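Bondville Public Library: changes to evening hours and the renewal of library cards, beginning in April. A thread.
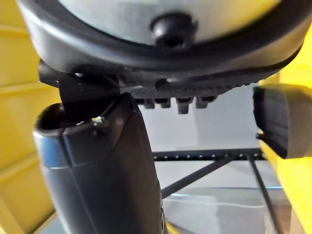
A detail in gray and black.

1/ The Main Street branch will remain open until 8 p.m. every Wednesday. The change follows a survey answered by more than 400 cardholders, many of whom work in the daytime and asked for one late evening a week.

2/ Cards issued before the move to the new catalog must be renewed in person. Please bring proof of address. Renewal is free and the card number stays the same.

3/ Residents of Comoron may apply for a Bondville card under the shared lending agreement. The limit for these cards is 10 items at a time, including magazines and audiobooks.

4/ The Cavalcanti Reading Room is closed to groups while the local history shelves are rearranged. Individual readers may still request materials at the front desk. A total of 53 bound newspapers are unavailable until the work is complete.

5/ Requests for newspapers should be sent to Ilari Nieminen, Local History. Please state the title and year. Replies are normally sent within two working days.

6/ Holds placed online will be kept for one week after notice is sent. Holds for the Comoron pickup point are kept for two weeks.

7/ Questions about late fees may be directed to the front desk at either branch.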